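Journal > Music > Live shows

A tribute night at the Palacios

5 minute read

I went to see Ximena Villalobos at the Palacios in February. She has been doing her evening of 1970s ballads for a few years now, mostly in small towns, and this was the first time it came close enough for me to drive. Tickets were $37, which is more than I usually pay for a tribute act. I bought mine the morning they went on sale and got a seat in row 5, left of center.

The Palacios used to be a movie house. The seats are narrow and the floor slopes more than you expect, so people walk down the aisle leaning back a little. The bar is in the lobby and takes cards only. Parking is in the lot behind the hardware store, free after 6 p.m.

The opening act was a duo called Harneo, guitar and upright bass. They played for half an hour and barely spoke. I liked the second song, a slow waltz, and I wrote down the title and then lost the piece of paper. If anyone knows it, please email me.

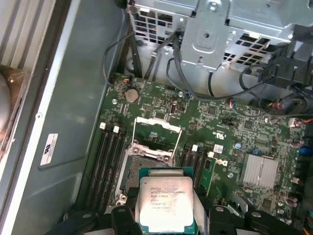 Villalobos came on at 8:15 with a band of six. The program said 23 songs and she sang all of them, with an intermission. She doesn't dress up as anybody or do the voices. She sings the songs in the original keys, as far as I could tell, and keeps the talk between them short. I've been to tribute nights where half the show was jokes about the decade, and I prefer it this way.

The first half was the big radio songs. The sound was muddy for the first couple of numbers, with the drums too loud where I was sitting, and then someone fixed it. After that you could hear every word. The best thing before the break was a ballad with only piano behind her. Reiko Imai was on piano. She has played with Villalobos since the beginning and also wrote the arrangements.

I skipped the bar line at intermission and looked at the merch table instead. They had shirts, a poster, and a live CD recorded in Prekeck last year. I bought the CD for the drive home. It has 2 songs on it that weren't in the show.
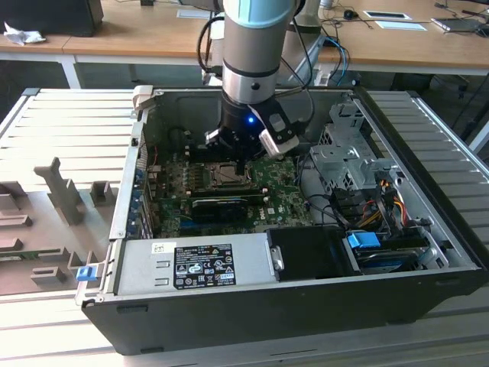
Over the open Dell tower, side panel off.

The second half was looser. The band did a medley that went on longer than it needed to, and the guitarist took a solo that got the biggest applause of the night. Then came the slow songs again, and a lady behind me sang along with most of them, a bit flat. I didn't mind much.
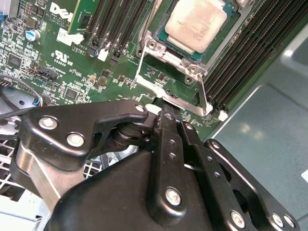 Imai's arrangements are the reason I would go again. She leaves out a lot of the strings and gives those lines to the piano and one clarinet, so the tunes sound familiar but there is more space around them. The backing harmonies were close and even. I thought of the black memory slots on that green Dell board, long ridges running side by side with hardly a gap, and the three backup singers had something like that in the last chorus before the encore. It was the tightest singing of the evening.

The encore was one song, and the house lights came up right after it. I was back at the car by 10:40. The CD sounds good, though the crowd is mixed too high on a few tracks.

The same show goes to Utico next month, in a bigger hall. I don't know the room, but I'd ask for a seat farther back than mine so the drums don't cover the piano. Doors there are at 7.

Contact | Copyright, all posts by the author | Back to top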